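Tzavaras Rooms, Parkari: our review after 5 nights in October

We stayed at Tzavaras Rooms for 5 nights, two adults, in the upper studio with the sea view. I read many reviews before I booked and most of them were very short ("nice place, good owner"), so I will try to write the one that I wanted to find.

Finding it

Parkari is a small village on the slope and the house is in the upper part. The map in the Jendato booking app puts the pin on the wrong street. If you follow it, you arrive at a locked gate behind the bakery, and there you must turn the car in a very narrow space. Go past the bakery and take the next street on the right, the one with the blue water tank. The sign of the house is small and after sunset it has no light.

Parking is free but it is on the street. In October we always found a place. In August I think it will be a different story, and with a big car I would be nervous. From the car to the door there are stone steps without a handrail. We had two heavy suitcases and we needed a rest in the middle.

Check-in was easy. You receive a code on your phone in the morning of the arrival, and the key is in a box at the left side of the door. The box was a little rusty and you have to push the lid up before you turn the knob. The booking says check-in from 3 p.m., but we wrote a message and could enter at 1 p.m. without paying extra. 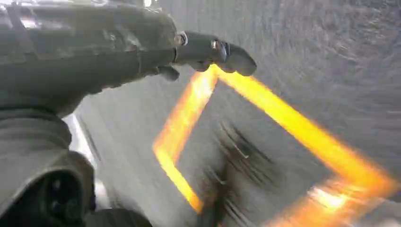 Gripper fingers over the work surface

The studio

It is one room with a double bed, a kitchen corner and a bathroom with a real shower cabin, which I appreciate very much after some other places where the whole floor becomes a lake. The bed is firm. My husband slept very well, I needed the first night to get used to it. There were two extra pillows in the wardrobe, softer than the ones on the bed, so look there first.

The kitchen has a hob with two plates, a small oven, a kettle and a filter coffee machine. Bring your own coffee filters. The knives do not cut, as in almost every holiday apartment, and we bought a small one in the village shop and left it for the next guests. The refrigerator is a bit loud at night, but I stopped hearing it after the second evening.

Air conditioning works and you don't pay for it separately. We used it only for heating, one hour before sleeping. The windows are old and when the north wind comes you can feel it at the bed side. For a stay in October or later I would ask for the extra blanket already at booking.

Cleaning is every second day, with new towels. The lady who cleans is quiet and very polite and she didn't move our things, only folded them.

The balcony

The balcony is the reason to come here. It is wide enough for a table, two chairs and a drying rack at the same time, and you look over the roofs to the bay. In the morning it is in the shade until 10 o'clock, so for breakfast take a sweater. From noon you have full sun, and there is an awning, but the handle to open it was missing. We wrote about this and we got a new handle the same afternoon.

You hear the street a little. There is one rooster, he begins before 6 and he is very punctual. I liked him. Light sleepers should maybe take the lower studio on the garden side, which is cheaper too but has no view.

Working from the room

I had to work for some hours on two of the days, so I can say something about the internet. The signal is strong inside the room and weak on the balcony. Video calls were fine at the table near the door. In the evening it gets slower, probably when all the guests are watching something. The table is a dining table and the chair is a dining chair – after three hours my back was not happy. There are only two sockets near it, and one is used for the lamp.
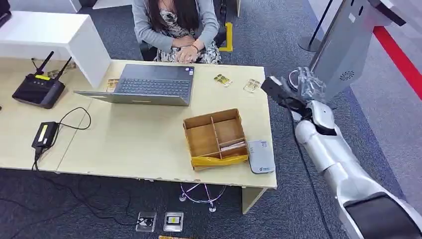
Sitting at the desk, laptop open

Food and shops

The bakery is 500 meters down the hill, and of course the same 500 meters up again with the bread. They have cheese pies until they are finished, which is early. The small supermarket beside it has everything basic, also good local tomatoes and honey, but fresh fish you get only at the harbor.

For dinner there are two taverns in Parkari itself. The one on the square was open every evening. The one with the vine closed for the season during our stay, so check before you make plans. Prices are normal for the region and portions are large. We ordered too much on the first evening and then learned to take one salad and one main dish for both of us.

Provolell beach

The booking text says "close to the beach". I want to be precise here, as this was my only real complaint. The beach is Provolell, and it is a walk of 30 minutes by the footpath. Going down is pleasant, between olive trees, with some loose stones where you need proper shoes. Coming back at midday is hard, and there is no water on the way. By car you drive a much longer road around the hill, and the parking area at the bottom is small.

The beach itself is pebbles, very clean, with deep water after a few steps. It is not a good beach for small children. Sunbeds were already packed away when we were there, so we used our towels, and one day we were completely alone until lunch. A kiosk sells drinks in summer, but it was closed. If you have swimming shoes, bring them.
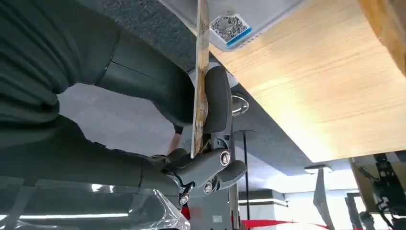

Thin upright piece held in the gripper

Booking with Jendato

We paid through Jendato. The price at the end was the same as the price at the beginning, and this I cannot say about every site. Free cancellation was possible until 5 days before arrival. What I didn't like: the app shows photos of both studios mixed together, and it is not clear which balcony belongs to which room. I asked by message and the answer came the same evening, in good English. The local accommodation tax is paid in cash at the house, so have small notes with you.

Good to know

Water from the tap is fine for cooking and tea, but the taste is a little salty. We bought bottles for drinking.

The hot water comes from a solar tank. After a cloudy day you must switch on the boiler, the switch is in the box behind the door and the labels are only in Greek. It is the red one.

Pets are not allowed, although the cats of the village have not read this rule. Please close the balcony door when you cook.

The washing machine is shared and stands under the stairs. It is free, bring your own powder.

Would we come back? Yes, in May or June, and again in the upper studio. For families with a stroller or for people who have problems with their knees I would not recommend it, there are too many steps. For a couple who likes walking and has a car, the price is fair. I give it four stars from five, and I took the last one away for the words "close to the beach".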